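Print this page | E-mail this page

What to ask before you buy a robot that makes beds
Speaker notes, Achterberg meeting of accommodation managers, April
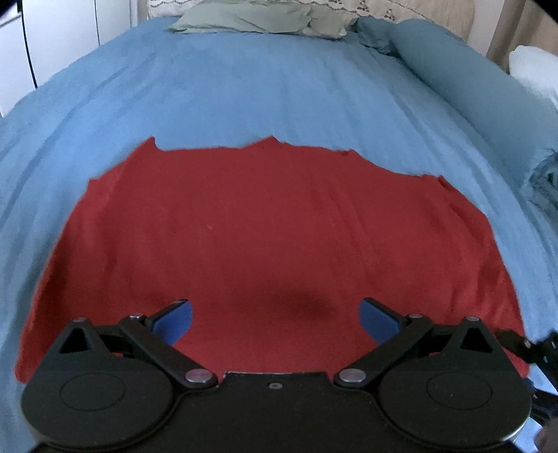
Slide 1. Start slow, let people sit down. Thank Roswitha Kaufmann for the invitation and for not asking me to be cheerful.

Say up front: I do the equipment budget for the Herine guest houses. I've been pitched linen robots by two suppliers this past year and I haven't signed with either. I may yet. My job today is to spoil a few brochures.

Slide 2. What we'd be paying for. A bed looks like one task and gets priced like one task. Ask your own staff and they'll give you a list as long as your arm. Sheet on, corners, creases out, pillows, the extra blanket, the coloured throw the owner insists on. Get the supplier to go down that list line by line and mark what the quoted machine does today, with the quoted gripper, at the quoted price. When I did this with Nisulix the "full bed" came back as the flat sheet and "throw placement (beta)". Pause there. They usually laugh.

Slide 3. The training line. Every quote has one and it's always near the bottom. Somebody has to show the system how the work is done, over and over, in rooms like yours. Ask who does it, who pays their wages, and whether the room can be sold that night. Our quote assumed 30 hours of our housekeepers' time at no cost. Hatice Taşdemir runs that team and her answer was short. Put the hours in at full rate, with holiday pay.

Also ask whose rooms are in the training already. If it's all one hotel with one kind of bed, expect to pay again for yours. Fabric is the hard part. A crate has the same shape every time you pick it up and a sheet doesn't.

Slide 4. The demo. Bring your own linen. Bring the old stuff that's been through the wash too many times. Wullport had lovely crisp sheets on their stand and a very calm salesman. I asked them to run it on our throws and was told that would be "a phase two conversation". Write down what gets called phase two. Add it up at home.

(If Valeriano Olmedo is in the room he'll say the second demo went better. It did. Give him that, then ask what changed between the two and who set the bed up.)

Slide 5. The number. We worked ours out at 243 dollars a week per building, lease plus service, before training, spare finger pads or anyone's time to mind the thing. Don't let people copy the figure down as if it's theirs. It's a lease figure for small buildings with awkward stairs. The point is how much was left off the first page.

Questions for the contract:
- Are the gripper and its wear parts covered, and for how long?
- Who owns the recordings made in our rooms?
- If we cancel in the first year, what do we still owe?
- Who do we ring at 6 am?

Slide 6. What I'd do with the same money. New fitted sheets, a second linen trolley, a proper raise. Recep Erdem thinks I'm being stubborn and that prices will drop by the time we've finished arguing. Could be. If they drop, I'll be glad I waited.

Leave ten minutes. Someone will ask about labour shortages, so have the rosters handy. Sólveig Skov has the costing sheet and will send it to anyone who leaves an address at the door.

Print this page | E-mail this page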